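Recording Hand-Held Demonstrations: Packing Snacks into a Carton

Trestix Learning Resources – Operator Guide 7

Purpose

This guide sets out the procedure for recording packing demonstrations with the hand-held gripper. It applies to all operators contributing to the Sundaram packing set, whether they work at the Tondstead site or at home. Operators who use the remote-control station should follow the separate guide for that equipment, although the sections on pacing and review apply to both.

A complete contribution to the set consists of 9 sessions. Each session may include as many episodes as the operator can record comfortably. An episode begins with the gripper open and away from the goods, and ends when the last chosen item has been released in the carton.

Before you start

Charge the camera and confirm that the memory card has room for the session. Wipe the lens with a dry cloth. Squeeze the trigger several times and check that both fingers close evenly and that the pads meet along their full length. A pad that has turned on its mount should be straightened before recording, as a twisted pad will cause flat packages to spin when lifted.

Open the Sarnedura app and enter your operator number. Select "Carton packing, mixed snacks" from the task list. The app will ask for a session name. Use the site code followed by the next free number, for example TD-2681.

Setting out the goods

Place an open carton on the far side of the work area with its flaps folded back. Set the packages between yourself and the carton. Ordinary household surfaces and coverings are acceptable, and operators are encouraged to change them between sessions. Other belongings may remain nearby provided they do not block the path to the carton.

Choose a mixture of boxes, pouches and soft bags. Sealed packages only should be used. Vary the arrangement from one episode to the next: some packages upright, some flat, some overlapping. It is not necessary to begin each session with an empty carton. Partly filled cartons are useful, and at least one session in the set should start with goods already inside.

Calibrating the grip

Hold the gripper open for a moment, close it fully, and open it again. Repeat this at the start of every recording. The software reads the width between the fingers from the camera view, and the opening and closing motion gives it both limits. Keep your free hand out of view while doing so.

Performing the task

1. Start the recording and wait for the tone.

2. Bring the gripper toward the first package at an even speed. Approach from above for pouches and from the side for boxes.

3. Close the fingers until the package is held, then stop squeezing. Soft bags should be taken by the body of the bag, with a light grip. Excess pressure can split a seam, and a robot trained on such episodes will apply the same pressure.

4. Lift the package clear of its neighbors before moving toward the carton. If a second package lifts with it, lower both and begin the grasp again. There is no need to stop the recording.

5. Carry the package over the rim – do not drag it across a flap – and lower it into an open space. Release it close to the bottom or to the goods beneath.

6. Withdraw the gripper in the direction from which it came and continue with the next package.

7. After the last release, return to the starting position and hold still until the tone sounds again.

Pacing

Operators new to the work tend to move too quickly. Rapid wrist movements blur the camera view, and blurred sections give the software little to track. Move at the speed you would use to set down a full cup. Brief blur is tolerated, but an episode in which tracking is lost will be returned by the app with a red flag. Flagged episodes should be recorded again and not edited.

Mistakes and recoveries

A dropped package does not spoil an episode. Pick it up with the gripper and carry on. Recoveries of this kind are valuable to the set and should be left in place. Do not reach in with the free hand, as the robot has no equivalent motion. If this happens, discard the episode.

Review and upload

Play back each episode once before uploading. Confirm that the fingers remain visible throughout and that every release is shown. Files are limited to 3000 megabytes each; longer recordings are divided by the app during upload. Leave the app open until the status reads "Received."

Sets submitted by the end of August will be included in the autumn training run. 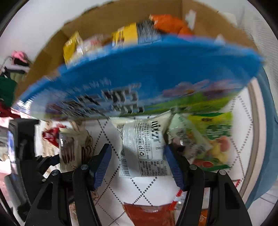
Carton packing with the hand-held gripper: a white snack bag between the finger pads, with the open carton behind.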